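Gripper trouble: the shoe sorting month

I promised a few people I'd put this page up, so here goes! In January we spent most of our waking hours on the shoe job at the Sakton workshop, getting a hand-held gripper to pick up dress shoes, boots, sneakers, anything with an upper you can pinch. We had 300 picks planned for the first batch and we thought we'd be through them in a week (ha).

What went wrong was the grip force. The Tistum controller has a limit you set in its config file, and after an update it went back to the factory value every time the power was cycled. No warning, no beep, nothing in the log. So the fingers would close nicely on whatever they found and then just keep on squeezing. We run this job at 35 percent. It was running at full.

We found out the dumb way. I had my thumb between the pads, clearing a bit of lint, and my other hand bumped the trigger. Nothing broken, but I had a purple nail for weeks and I said some words I won't type here. After that we stopped everything and went through the fault log from the top, all 2000 lines of it, with a lot of coffee.

The short version of what we changed, in case you have the same setup:

The limit now gets read back from the controller at startup, and if it isn't what we asked for, the trigger stays dead.

Fingers stay out of the jaws unless the plug is out of the wall. I mean the plug, not the little switch on the handle (the switch only cuts the trigger signal, which I really should have known).

We swapped the cable to the Oprea one with the locking collar. The old connector wiggled loose and caused half of those power cycles in the first place, and I'd been blaming the outlet for ages!

Anything with thin leather or open stitching gets a slow close. It takes roughly 8 seconds and it's boring to stand there for, but I'd much rather be bored.

Presteck, who sold us the controller, were pretty decent about it. They asked for our config file and the log, and they sent back a patch that keeps the limit through a restart. We've tried pulling the power on it over and over, mostly at five in the afternoon when we're all tired and careless, and so far the number stays put. I still check it every morning.

On to the gallery. It's a small one, black leather on a black gripper is murder to get a decent shot of. Click for the big version.
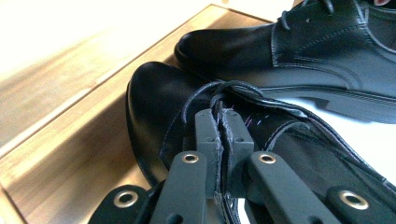
Center pads pinching the upper of a black dress shoe. Look at how the leather folds where they've got hold of it, and the little pink and purple threads along the seam.

I'll add more once the boots are done. If you run the same controller and your limit has been resetting too, drop me a note through the contact page and tell me which firmware you're on. I've started a list, and I'll pass it along to Presteck with our next log.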